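4.2 Straps on the floor
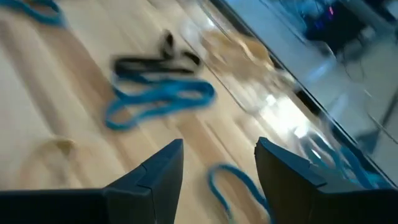

I went into this part of the study thinking straps would be the boring category. We had boxes, we had bottles, we had folded towels, and then we had a pile of straps and stretchy bands that I figured would take an afternoon to write up. I was wrong about that, and I'm still a little annoyed — straps ate most of February.

The trouble starts with the word "tidy." Ask people to tidy a towel and they nearly all fold it. Ask them to tidy a strap and you get a small argument. Some people roll it up from one end, some double it over their hand, and a good number just scoop the whole lot into a bin and call it done (I'm a scooper myself, so no judgment from me!). In the Koneo sessions we had 61 people sort out a mixed pile on the floor, and I went through every one of their written answers afterward. The word that came up again and again was "tangled," but they didn't all mean the same thing by it.

So I ended up splitting tangles into 2 kinds. A resting tangle is when one strap simply lies over another and you could lift the top one straight off. A caught tangle is when a loop of one passes through a loop of the other, so pulling on either one brings both along. Figure 3 is a fair look at why that's hard to judge from above. A black strap sits over a turquoise one on pale floorboards, both of them bunched into loops, and I wouldn't want to bet on which kind of tangle it is.

Figure 3. Blue and black straps on a light wooden floor. The black loops lie above the turquoise ones near the center.

Color helped more than I expected. People working with a bright strap and a dark strap told us they picked one color and followed it with their eyes until they found an end. With the all-black pile from the Gresar set they mostly gave up on looking and started shaking. Shaking works great on resting tangles. On caught ones it tends to pull the knot smaller, and then you need fingernails.

The floor matters too, and I wish I'd planned for that. On smooth boards a strap slides when you tug it, so the whole bundle comes toward you and nothing opens up. On the carpet we used for the Kita sessions the bottom strap stayed put and the top one came free. We didn't set out to compare floors, so please treat this as a hunch. I'd love to see somebody do it properly.

One last thing before we get to cords. I left loose single loops in the count even when they weren't touching anything, and a couple of early readers asked me to drop them. I kept them in. A lone loop off to the side is still something a person has to bend down for, and it was often the last thing picked up.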